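Lukance Rowing Club

Lukance Rowing Club is an amateur rowing club in the river town of Dimudcombe. It was formed by workers of the Lukance rope factory, who used the factory's boat shed in the evenings after their shift. The factory closed later, but the club kept the name and the shed. The club takes part in regional races in spring and summer and is known mostly for its women's eights and for the Gandutano Cup, which it hosts every April.

History

In its first seasons the club had only two boats, both bought used and both too heavy for racing. The members rowed for exercise, and the only competition was a yearly race against the crew of the town ferry. A real racing program began when Parviz Naseri became head coach. Naseri had rowed as a lightweight in his youth and had worked as a school teacher of physics. He introduced winter training on land, written training diaries, and a rule that every rower must learn to row on both sides of the boat. Some of the older members did not like this rule and left the club. A part of them came back two seasons later.

Under Naseri the women's eight reached the regional final 6 times and won it twice. The men's crews were less successful, with one bronze medal in the coxless four. Naseri stayed as head coach until his knee operation, and after that he continued to teach beginners on the short course.
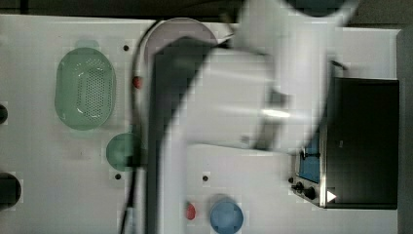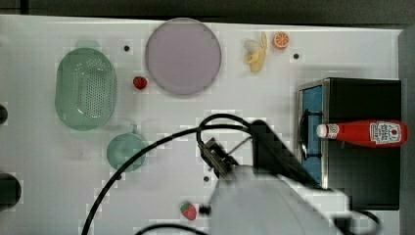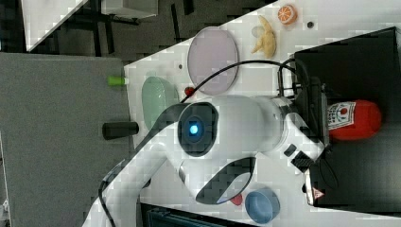
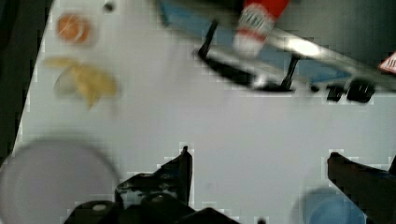 Course and boathouse

The home course lies on a slow part of the river above the old weir. The full distance is 2,063 meters, a little longer than the usual racing distance, as the start was placed at the last point where boats can turn safely. Beginners and juniors use a shorter course of 900 meters, which ends in front of the boathouse. The water is calm in the morning, but in the afternoon a side wind often comes from the east bank, and lane one is considered the slowest for this reason.

The boathouse was rebuilt after a flood damaged the lower floor. The boat racks now stand on a raised concrete base, and the changing rooms were moved upstairs.

Gandutano Cup

The Gandutano Cup is a one-day race for eights and fours. It takes its name from the Gandutano bridge, where the first edition had its finish line. Crews start one by one and the result is decided by time. The largest crowd was 2,799 paying spectators, in the year when the home eight beat the Hoàng crew by less than a second. The Hoàng crew had won the three editions before that, and the rivalry between the two clubs is still strong.

Colors

The club rows in dark red with a gray stripe. The oar blades are gray with one red corner. Junior crews wear the same shirt without the stripe until they finish their first full season.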